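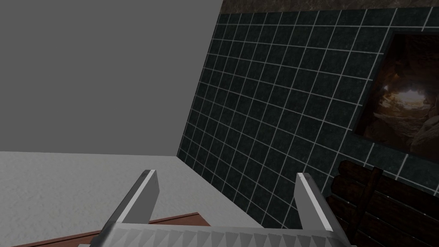 Computer render: grays with a bright white strip along each inner edge.

Neutral grays on a home printer, part two
Posted 8/4/20

The first part dealt with the monitor. I left it with the Prostura panel set to a fixed white point, the room lamp moved behind the desk, and the brightness lower than most people like it. Several readers wrote in to say their screens now looked dull. Give it a few evenings. A screen that is too bright is the most common cause of prints that look too dark, and no amount of work on the printer side will fix it.

This part covers the printer. All of it was done with a pigment inkjet that has three blacks (black, gray and light gray) plus the usual colors, on two papers: the Uchida matte I use for proofs and a heavier Brernow baryta for anything that goes in a frame.

The problem

A color printer left to its default settings makes gray mostly from cyan, magenta and yellow, with black mixed in as the tone gets darker. Small errors in any one of the three show up as a cast. The eye is very good at seeing a cast in gray and much worse at seeing the same error in a red or a green. My prints came out slightly green in the lower midtones and slightly pink near white. On a portrait it passed. On a picture of fog it did not.

The worst spot was at level 147 on the 0 to 255 scale. Below it the print was green, above it pink, and a smooth ramp had a visible seam where the one turned into the other. I spent a long time blaming the image files. The files were fine. The seam is where the driver changes how much light gray ink it lays down, and it moves when you change the paper setting.

Test target

Use a step wedge with 25 patches, evenly spaced in lightness, paper white at one end and full black at the other. Print a continuous ramp under it. The patches are for measuring and the ramp is for looking at. A wedge alone will hide a seam that falls between two patches, which is how I missed mine the first time.

Scramble the patch order if you can. When the patches run from light to dark, the print head lays the heavy ink at one end of the sheet, the paper curls there, and your readings at that end are less reliable. Michalis Papadakis pointed this out in the comments on an older post and I have scrambled mine ever since.

Let the sheet rest overnight before measuring. The Uchida matte drifts very little. The Brernow drifts a good deal in the first few hours, mostly in the dark patches, and readings taken right off the printer are useless for building a profile.

Measuring

I used a borrowed spectrophotometer, which came with its own white tile. Calibrate to the tile before each sheet. Read each patch twice and repeat any patch where the readings disagree. Write down the a* and b* values as well as lightness. Lightness tells you about contrast. The other pair tells you about the cast, and that is the part we are after.

My limit for a neutral gray is a color difference of 2 from the paper's own hue, by the CIEDE2000 formula. Note that I said the paper's hue. Baryta papers are a little warm or a little blue depending on brighteners, and a gray that is mathematically neutral will look wrong next to a white border that is not. Let the highlights follow the paper and have the correction fade in toward the midtones.

Without an instrument you can still get most of the way. Print the ramp, put it under the light you will actually hang prints in, and view it beside a gray card. You will see the direction of the cast even if you can't put a value on it.

Correction

There are three ways to do it, in rising order of effort.

Driver sliders. Most drivers have a black-and-white mode with a toning wheel. In that mode the color inks are used only as a trim on the three blacks, so the cast is small to begin with. On the Uchida matte I moved the wheel one notch toward magenta and stopped there. The result is inside my limit on every patch except the two darkest.

A custom profile. This is what I use for the Brernow. It takes a bigger chart and more ink, and it has to be redone if you change inks. Hakier will build one from a mailed chart if you don't own an instrument. Print the chart with color management off in every place where it can be turned off, and check the list twice. Hedvika Mikuš mailed hers in with the driver correction still on and got back a very accurate profile of the wrong thing.

A linearizing raster program. Best results, worst manual. I ran the trial version for most of October and could not see the difference from the custom profile at normal viewing distance. Under a loupe the dots are finer in the highlights. I did not buy it.

Things that did not help

Printing at the highest resolution setting. Slower, more ink, same cast.

Converting the file to grayscale before printing. The driver converts it back to color unless you are in the black-and-white mode.

Cleaning the heads. Mine were clean. Run a nozzle check first, since a cleaning cycle uses a surprising amount of ink.

Remaining issues

The two darkest patches on the matte are still slightly green. I also see a change in the grays when the print is moved from the hallway lamp to the window, stronger on the Brernow than on the Uchida. I have ordered a different bulb for the hallway and will measure it with the same target when it comes. The wedge and the scrambled version are on the downloads page, both as 16-bit TIFF with no profile embedded.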